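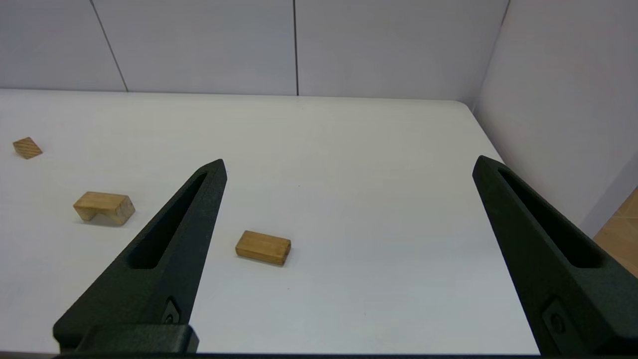
Two dark, slotted gripper fingers over a white tabletop.

Plodormont Renews "The Fornis House" for Second Season

June 28, 2021 – Plodormont has ordered a second season of its unscripted series "The Fornis House," produced by Lazăr. The order covers 20 episodes of 42 minutes each, up from 12 in the first season. Production starts in October.

The series follows the members of one household as they run a hotel in the town of Atska. All principal cast members from the first season are under contract to return. Two new cast members will be announced before filming begins.

Casting for supporting roles drew 2122 applications. Of these, 81 applicants were invited to recorded interviews.

The reunion special will be filmed in one session after the final episode is delivered. It will run in two parts and will be moderated by a host from outside the cast.

Season one remains available to Plodormont subscribers in all current territories. Subtitles will be offered on the same day as each new episode.

Press materials, including episode summaries and cast biographies, are available on request from the Plodormont press office.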